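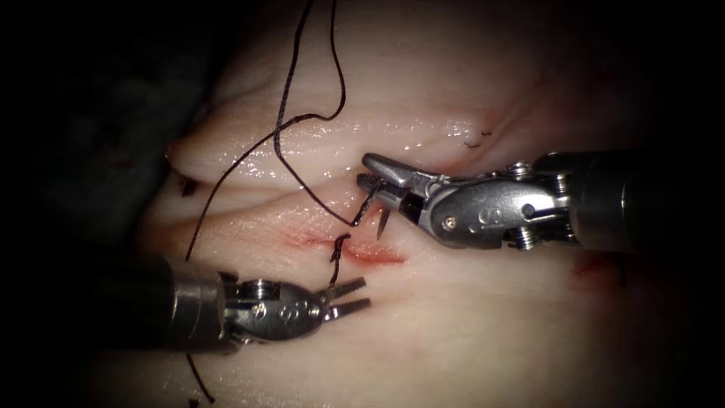
Curved needle in the right-hand jaws, suture thread running into the tissue

Support > Video Library > Tickets > 2752

November, posted by Chie Furukawa

Ticket 2752: clips stop playing at 300 seconds
Product: Plerkton media server
Site: Mornell teaching library
Status: closed

Reported by Setsuko Tamura. Suturing clips opened from the library stop at five minutes exactly. The player shows a spinner, then "stream ended". Shorter clips play to the end. Same result in two browsers, wired and wireless.

09:40 Reproduced from the office. Stops at 300 s each time. Disk and memory normal on the server.

10:15 Copied one file to a local drive. Plays in full, so the file is sound. Re-encoding ruled out.

11:05 Bypassed the proxy and connected straight to the media server. Plays in full. Fault is in the proxy.

11:30 Gilberto Huaranga checked the proxy settings. Session timeout is 300. It was 3600 before Wednesday's update, which put the default file back. Our local override was in the old folder and was not read.

13:20 Override moved to the new folder, proxy restarted. 37 users were dropped and had to sign in again. Should have been done after hours.

14:10 Longest clip in the library played through without a stop. Setsuko confirms the same at her desk.

To do: Hiyori Sekiguchi to add the override path to the update checklist. Thumbnails still load slowly on the Hattori pages; separate ticket, please do not reopen this one.

Contact the service desk | © Mornell | Back to top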